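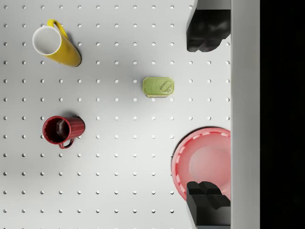

Osaze Onyeka told me at the June check-in that a learning system only gets as good as the boring examples you feed it, and that I should plan on feeding it a lot. I wrote that on a sticky note and then ignored it for two weeks, which I regret!

My project, Grimham, is a simulated robot arm that has to learn to pick up everyday things from a pegboard table. Before it can learn anything, somebody has to drive it through the moves and save each one as an episode. That somebody was me. My goal was 700 episodes, done in batches of 52 so my hands got a rest in between.
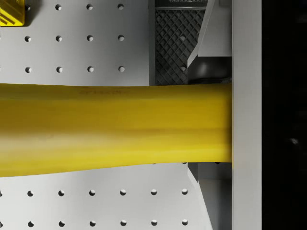 My first batches were kind of a mess. I kept starting every episode from the same pose (it's faster, okay?), and the first policy I trained fell apart as soon as I moved the start point. So I tossed 13 of the worst ones and wrote a little script, Kivar, that shuffles the objects and picks a new start pose each time. It's maybe the best thing I made all semester — and it's only a page long.

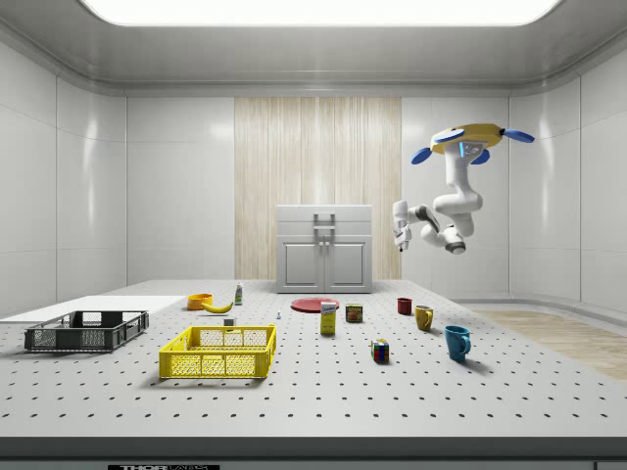

I also changed how I label things. At first I typed a sentence per episode, but I'd write "cup" one day and "mug" the next, and that was going to confuse the model. Now there's a fixed list of object names and I pick from it. Slow pauses get trimmed too, so the arm doesn't learn to sit there thinking like I do.
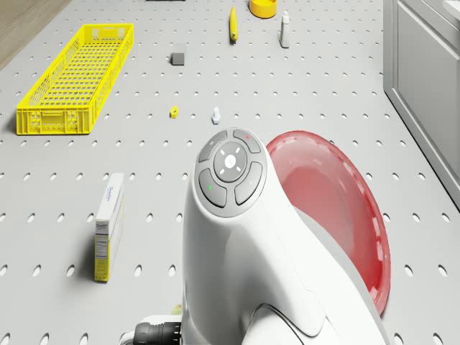
Simulated workspace with the arm in the foreground and objects across the pegboard table.

Next up is training on the full set and testing with layouts the arm hasn't met yet. I still want more episodes with things tipped over, and I need to fix the save button in Kivar before I do any of that.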